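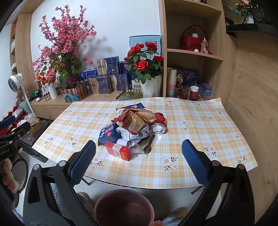

Open day at the Ultstead tablecloth works, 2020-08-29. Went with Kaja Venckus, who had the car. Doors at ten, we were late, parking a mess, missed the welcome speech. No great loss from what I heard. Main thing they make is wipe-clean cloth, the glossy stuff your aunt had, and they let you use it all day, eat off it, spill on it. The one I liked was the plaid, white and yellow with a pale orange, pink blossoms printed over the checks, grey-green leaves. Looks fussy on a roll. Looks fine on a table with a crushed red can and a screwed-up paper bag in the middle of it. I'd have it in my kitchen.

Tour first. Groups of 17, ear plugs in a little tub by the door, take two. Deividas Kivi took our group, fast talker, walks backwards, knows every machine by its bad habits. Print hall is one long room. Base fabric comes in at the far end, gets its coating, then the rollers lay the color down one at a time. Yellow before pink, apparently always. Then a second clear coat for the shine. Smell is strong, sweetish, you stop noticing after ten minutes and then notice it again in the car.

The printing rollers are kept in racks along the wall. Some of the patterns haven't run in years. 26 designs in the current book, the rest just sit there – lemons, sailboats, a truly awful rooster. Asked if anyone orders the rooster. Kivi said one shop in Bedano does, every April.

Cutting room next, quieter. Cloth off the roll, long table, blade on a rail, done. They let a few of us feel the edges. Hemmed ones cost more, unhemmed you can trim at home with scisors. Ripples come out if you leave it flat a day or two, they say. Dont iron it.

Inspection was the bit I'd go back for. Yoshinori Maruyama at a lit table, cloth running past, one hand on the stop pedal. He looks for pinholes and for blossoms that print off their outline. Showed us a reject. Took me ages to see it, a leaf shifted a hair to the left. Seconds go to the shop at half price, so that's where everyone ended up.

Shop: small, hot, one register. Seconds bin picked over by noon. Got a plaid one anyway, 28 for the big size, and Kaja got two plain greens and some shelf liner. Cash line moves quicker.

Food was packet snacks and cold drinks, bring a sandwich. Restrooms across the yard. Next one is in April, get there before ten.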